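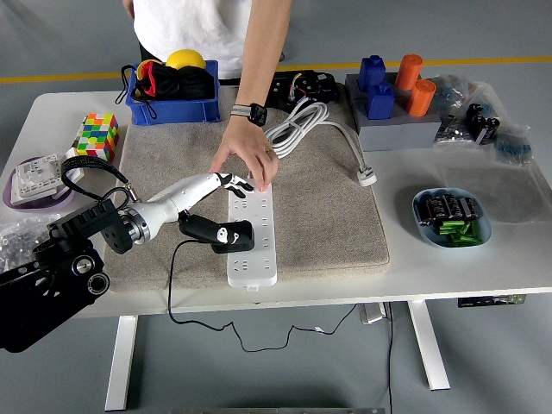 A person and a robotic hand at the same power strip, on a felt-covered table.

The Skavport guidance is a short set of good-practice rules for benches where people and robot arms handle the same small objects. It was drafted by Boglárka Pintér at the Szilágyi workshop and first circulated in January, with a revised text dated 30/03/2024. It has 29 clauses in 3 parts, covering the table, the person and the arm, and it is written in pleasantly everyday language so that newcomers can follow it without a manual at their elbow.

The part on the table asks for a soft mat under the work and for loose parts to be kept in bowls, bags or holders.

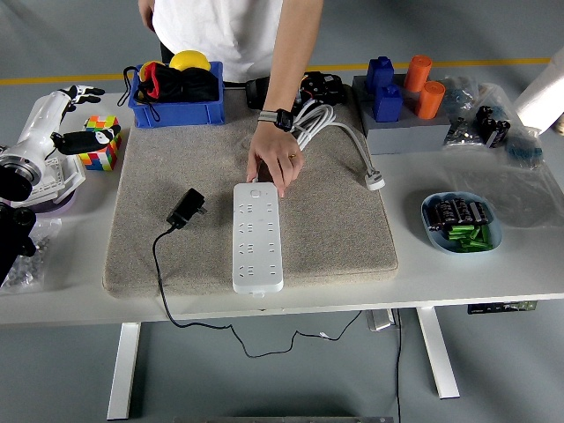

The part on the person is the longest — 20 clauses in all — and deals mostly with hands: where they may rest, when they should be drawn back, and who gives the word before the arm moves again. Sukum adopted the whole text, while Lerkier kept its own older rule on trailing cables, which is rather stricter.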